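Gripper offset after remounting the arm on its base plate

Asked in: Robot cells > Setup and calibration
Posted 5 Nov 2020 by sevetti_bench

I look after one tabletop cell with a seven-joint arm and a two-finger gripper. The arm was taken off its base plate in April to replace a damaged cable and bolted back on afterwards. Joint homing passes with no warnings. With the old work frame loaded, the gripper now closes 8 mm to the left of every target at the far side of the table and 4 mm to the left at the near side. The table itself has not moved.

I rebuilt the cell in the Olleo simulator with the base plate in its original position and ran the same pick program. In simulation the fingers go where they should. The view is from the hover pose, fingers open, above the far edge.
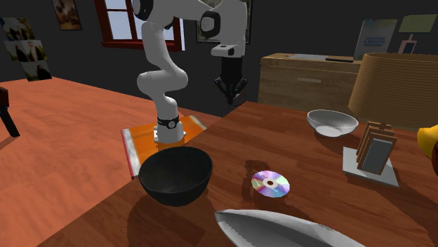
Things I have tried so far:

Re-homed all joints, twice.
Re-entered the tool length (154 mm from flange to fingertip).
Reloaded the work frame from backup.

Is this a base problem or a tool problem? I would prefer not to edit every taught point.

lellen_cellworks
Base. A wrong tool length shows up mainly as a height error when the gripper points straight down. A sideways error that changes with distance from the base is a rotation of the arm about its vertical axis, possibly with a small shift added. Your bolt holes have some clearance, and the arm went back on at a slightly different angle.

Do this in order:

1. Loosen the base bolts a quarter turn, seat the arm against the locating pin and tighten in a cross pattern. If the pin is missing or bent, replace it first.
2. Fit a pointed tip in the gripper. Touch three fixed marks on the table, as far apart as the arm can reach comfortably.
3. Teach a new work frame from those marks and save it under a new name. Keep the old one.
4. Run one pick at low speed, stopping at the hover height. Check the near and far positions before letting it descend.

Taught points stored relative to the work frame will follow it. Points stored as joint angles will not – those have to be taught again.

The simulation only proves that the program and the nominal frame agree. It knows nothing about how your bolts are seated.

torque_199
had the same thing, it was the gripper. one finger pad was worn and it always closed off center. swap the pads and see

lellen_cellworks
Worn pads are worth a look, but they would give the same offset near and far if the wrist angle is the same. The figures posted here differ by a factor of two. Check the pin first.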